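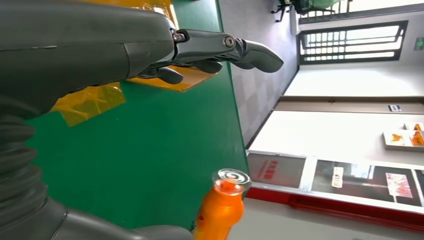 Robotic hand with jointed fingers and bellows sleeve

Grultside is an upland limestone district bounded to the north by the valley of the Trarnel and to the south by the lower farmland of Gittins. It is known for its bare rock terraces, its short-lived lakes and a flora that combines mountain plants with species more usual on the coast.

Geology

The rock was laid down as shell and lime mud on the floor of a warm, shallow sea. Thin bands of clay separate the main beds, and these weaker layers have worn back to give the hillsides their stepped outline. Ice later stripped the soil from the higher ground and left boulders of sandstone scattered over the limestone. The largest group, at Drultutine, stands on low pedestals of rock that the boulders have sheltered from the rain.

The highest terrace is 211 metres above sea level. Rainwater has widened the joints in the surface into deep channels, known to geologists as grikes, which divide the pavement into blocks called clints.
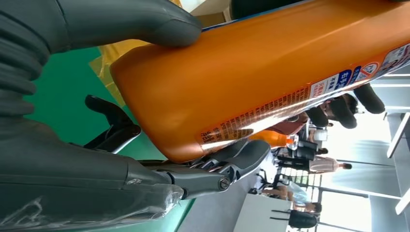 Grultside, August 18, 2023

Water

There are few permanent streams on the plateau. Rain passes quickly underground and returns to the surface at springs along the Trarnel, where the clay bands meet the valley side. Dye tests directed by Mererid Kemeys traced water from Drultutine to the largest of these springs, 5 kilometres away. After prolonged rain the water table rises into the hollows and forms temporary lakes. The principal lake normally appears in October and may remain until spring.

Plants and animals

The grikes hold moisture and give shelter from wind and grazing. Hart's tongue fern, herb robert and dog's mercury grow in them, although the surrounding district has little woodland. Spring gentian and mountain avens occur on the thin turf between the pavements.
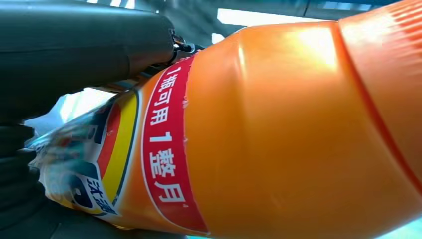

Hazel scrub is found on the lower terraces and has spread where winter grazing has ceased. It supports a rich growth of lichens and mosses. Pine martens, stoats and common lizards are present, and wheatears nest among the loose stone. A survey by Carys Griffiths and Dagim Hadgu recorded the pearl-bordered fritillary on the southern slopes.

Land use

Cattle are traditionally moved to the plateau for the winter, the reverse of the usual upland practice. The dry ground and the warmth retained by the rock make this possible. The common grazing covers 3280 hectares and is managed under an agreement drawn up by Elis Lloyd. The removal of pavement stone for garden use is prohibited throughout the district.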